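Prukon Stride 2 foot pod, quick review

Writing this between a run and work so bear with me. Bought it in June for the track season, clipped to the left shoe, worn pretty much every day after that.

Short version: good pod, annoying app.

Pace

Very steady. On the track it matched my lap splits way better than my old Promach ever did. That one would read fast for the first rep and then settle down. The Prukon just gets on with it. 3000 meter time trial, it came up 11 meters long. I'll take that. Did need calibrating first, out of the box it was way off, so do teh calibration run before you judge it.

Hills

Less great. Long climb on my usual loop and it lags, maybe a few seconds behind what my legs are telling me. Fine for easy days. Wouldn't trust it for hill reps.

Battery

Claimed a month, I get roughly 9 runs a week logged and had to charge it twice so far. No complaints. Charging cradle is fiddly tho, you have to press it in till it clicks.

Clip

Solid. Took it through mud and wet grass at a cross country meet and it stayed put. Works on spikes if your laces aren't too thin. My Worku flats have skinny laces and it wobbles a bit.

App

Ugh. Sync dropped Wednesday and I lost a whole tempo run. Cadence graph is tiny. No way to export more than one workout at a time, and Gukell has let you do that for ages.
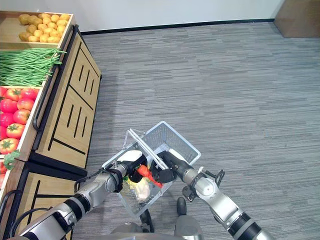 Worth it?

For track and flat road, yes. Mostly hills, look elsewhere or wait for an update. 4 out of 5, would be more if they fixed the sync. Will update if they do.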